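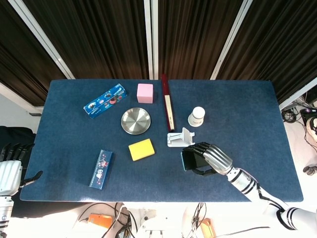 Fewer demonstrations, mixed tables

Lowri Skyrme and Kaede Hoshino have finished the first round of the Putimico grasping study. They trained one two-handed policy on 2000 demonstrations with a single object per table, and a second on 1000 with boxes, a cup, a sponge and other items spread over the same mat. The second policy dropped fewer objects, even with half the data. Flat items such as the steel plate are still hard for both.

Each table layout was used for up to 10 grasps before being reset. Rania Radwan will repeat the test at Carberg in March with a different hand.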